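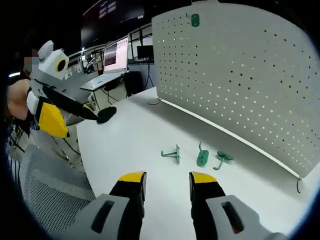

Lost most of yesterday to a fault I should have spotted before lunch. We're doing the hook task this month, two people, one hand-held gripper each, hooks go from the table into the pegboard. Easy enough on paper. One green hook up near the top and three still lying on the table, and that's where the run got stopped, because Sadia noticed my gripper width reading hadn't changed. Fingers wide open, log says closed. Fully closed! It had been saying that for a while.

So. Went back through the files with Shoaib. Some 200 episodes from the morning and the width is rubbish in a good chunk of them. Not noisy, just stuck. It freezes on whatever the last value was and sits there while the video carries on as if nothing's wrong. Which is the nasty bit, the playback looks lovely.

First guess was the fingers slipping on the shaft. Took the tips off, put them back on, no change. Second guess was the new firmware, rolled it back, no change, twenty minutes gone. Then Amna wiggled the cable where it goes into the housing and the number jumped. Loose connector. Of course it was.

What annoys me more is the software. The reader drops the link, gets nothing, and quietly repeats the old value. No warning, no beep. I wrote that bit, in March last year, in a rush, so no one to shout at. If the same thing happened on the Folura arm it would think it had let go of somthing when it hadn't, or the other way round, and that arm is strong enough to hurt. Razia said so in the chat in capital letters. Fair.

Done so far: connector reseated and taped, reader now throws an error after 100 ms of silence, and it refuses to save the episode. Both grippers get a full open and close at the start of every run, checked against the log. Bad episodes moved to a seperate folder, not deleted, Consuelo wants to look at them.

Still to do: a proper clip for the cable. Ordered from Dinsa, no idea when it's coming. Then redo the morning's hooks, all of them. Bringing biscuits.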